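Risby Court leaseholders' board > Buying, selling and letting > Service charge going up before completion?

tuanmai
We're buying a two-bed on the second floor of Risby Court and the seller's pack says the service charge is 385 a quarter. The agent now says it may go up in June. Has anyone had a letter? Our solicitor has asked and got nothing back so far.

oanh_k
Yes, we had one. It goes up for every flat, and the lift is the main reason. I'd ask for the last set of accounts as well as the pack. Ours showed 723 owing from the year before and the seller had to settle it.

Loft17
The lift is only part of it. Bravine put their management fee up too and left that for page 2 of the letter.

oanh_k
The fee is in the lease. They are allowed to review it.

Loft17
Allowed to, yes. I still think a buyer should be told before they exchange.

inho_son
I bought in the other block, Pusow House, and my solicitor held some of the seller's money back until the accounts were done. It took a few emails but the seller agreed. Ask for that now, as it's harder once you have a completion date.
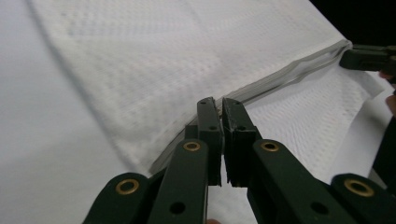 White mesh on a pale surface

tuanmai
Thanks, I'll ask about a retention. Does the charge cover the windows? The back bedroom one doesn't shut properly.

oanh_k
Frames yes, glass no.

tung_lo
Not right for every flat. My lease says the frames are mine as well. Top floor leases were redone when the roof was converted, so read your own copy.

oanh_k
Fair enough, I only know the second floor ones.

Loft17
Get the seller to fix it before you exchange. I waited until after and paid for it myself.
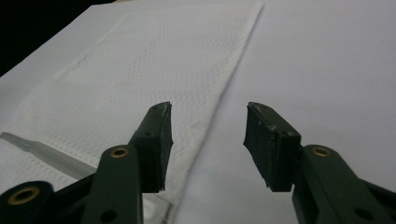 Risby Court and Pusow House Residents' Association

tuanmai
Solicitor has the accounts now. Nothing owing on our flat. The seller will agree to a retention but wants it released after two months, and we asked for longer.

inho_son
Two months is too short if the accounts come out late again. I'd stick to your figure.

tung_lo
I'd take it and get moved in. The sum is small next to losing the flat.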